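Plukia Integrators' Forum > Faults and Safety
Protective stop not triggered on contact with work board

kakton_cell
Posted 10/17/21

We wish to report a fault on our block-sorting cell and would welcome comments from other sites. During cycle 941 the arm came down below its programmed height and pressed on the board. The protective stop did not trigger. The operator used the emergency stop. No person was hurt, and the cell has been locked off until the cause is known.

The task is a simple one: the arm approaches each coloured block from above, with the gripper pointing straight down, and stops just clear of the wood. The contact took place at the green star.
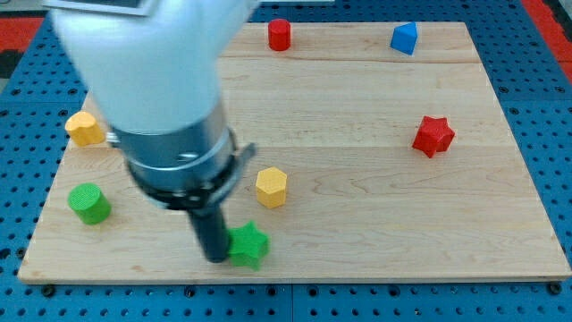

Stanideo asked whether the payload setting had been checked after the last tool change. In that user's view a wrong tool weight would account for both the low approach and the missed stop, and the hardware need not be suspected.

kakton_cell
The gripper was changed in March. The payload was entered at the time, but we can find no record that the tool length was measured again. We shall check both.

Keerthana Iyengar
I cannot agree that settings alone explain this. A wrong tool length would give a low approach on every cycle, and you report 941 before the first contact. Please look at the event log for encoder warnings. We had 6 in one shift before a similar fault.

Stanideo
The error may have been small enough to pass unnoticed on the taller blocks. I would still begin with the settings.

kakton_cell
The log shows a joint warning at cycle 243, which was cleared without being reported. The force limit had also been raised during set-up and was never put back. Both matters have been passed to our safety officer.

Keerthana Iyengar
The raised limit is the more serious finding, whatever caused the low approach. The cell should not run again until the stop has been tested at reduced speed and the result signed for.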